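Tote (storage)

A tote, also called a tote bin or open bin, is a rigid, open-topped container used to hold loose goods of mixed kinds. It differs from a carton in being reusable and from a crate in having closed sides. Totes are found in stockrooms, mail rooms, workshops, schools and homes, where they serve both for long-term storage and as a temporary place for items waiting to be sorted.

Construction

Most totes are molded in one piece from polypropylene or high-density polyethylene. Fiberboard and sheet metal versions exist but are less common. The main parts are the floor, the walls and the rim. The floor may be smooth, ribbed or textured. A textured floor hides scuffing and keeps flat items such as cards from clinging to the surface.

The walls may be straight or sloped. Straight walls give the greatest volume for a given footprint. Sloped walls lose part of that volume, but empty totes can then be nested one inside another, and small items that come to rest against a wall tend to slide back toward the floor. The slope also leaves more room for a hand or tool near the edges. In catalogs the angle is seldom stated; suppliers give the inside measurements at the top and at the floor, and the difference between them shows how steep the walls are.

The rim stiffens the opening. A narrow rolled rim is usual on light household totes. A wide flat rim adds to the outer size but gives a surface for a lid, a label or a grip, and it resists bowing when the tote is full.

Color

Gray is the usual color for general use. It shows dust less than white and contrasts with most packaging. Colored totes are generally kept for a set purpose, such as returns or damaged stock, and practice varies from site to site. The Skilholm stockroom guide, revised in March, allows gray for unsorted goods only.

Sizes

There is no single standard. The Deminow range lists its shallow model at 106 mm deep and its middle model at 200 mm, both on the same footprint. The Alcaraz pattern, an older design still in use at the Pladdale depot, is 391 mm long on the inside and has a rated load of 28 kg. Depth matters more than length where contents are small, as items at the bottom of a deep tote are hard to see and are often missed.

Mixed contents

A tote holding items of one kind is called a single-line tote. One holding unlike items is a mixed tote. Mixed totes are slower to empty, and the difficulty depends on shape and surface as much as on number. Blocks and boxes keep their shape and can be picked up from several sides. Cylinders roll unless stood on end. Clear bags are the most awkward common item — they fold, reflect light and take on the look of whatever lies behind them. Tape in a dispenser has an uneven outline and a cutting edge, and is best laid flat.
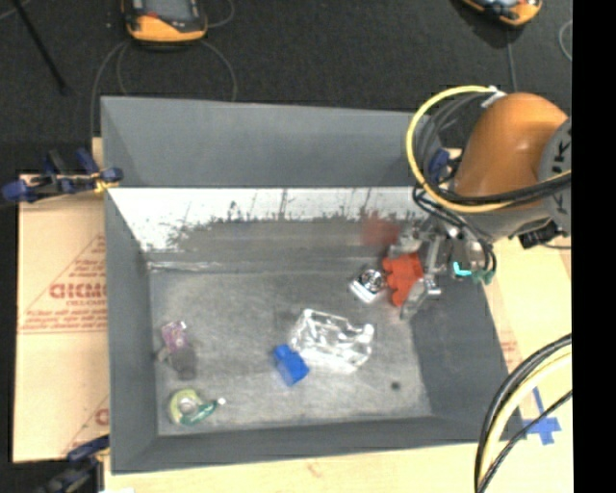

Gray tote with sloped walls and a wide flat rim. Contents include a blue block, a clear plastic bag, a small metallic cylinder and a roll of tape in a dispenser.

Items in a mixed tote are normally spread in a single layer when they are to be taken out one at a time. Stacking saves space but hides the lower items and may crush soft packaging.

Cleaning and wear

Plastic totes are washed with warm water and mild detergent. Adhesive left by labels is removed with a plastic scraper — solvents can cloud the surface. Dark marks on pale inner walls come mostly from rubber, ink and metal parts and do not affect use. A tote is withdrawn when the rim is cracked or the floor no longer sits flat.

See also: Crate; Carton; Nesting container; Parts tray

Page last edited 21st July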